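**Household tips from the Durnow open day, 23/09/2018**

Visitors to the Durnow workshop in Faltunville watched a robot arm at work on wooden panels. Saeed Akbari, who led the demonstration, offered the following advice for furniture at home.

- Empty the cabinet before tightening any fitting.
- Turn cam locks by hand with a screwdriver that fills the slot – a power driver can strip them.
- Stop when the joint closes. Further force may split the panel.
- Gather loose cables with a fabric tie and keep them clear of moving doors.
- Wipe panels with a barely damp cloth, following the grain.

Printed copies of these tips are available at the front desk, Room 28.

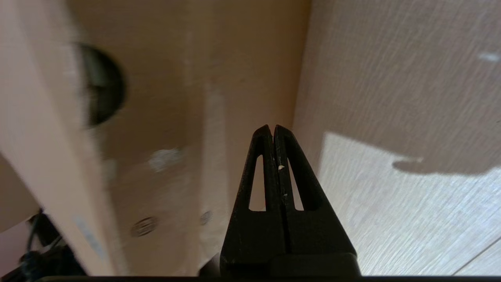 *The gripper, fingers closed, in front of a wooden panel with round metal fittings.*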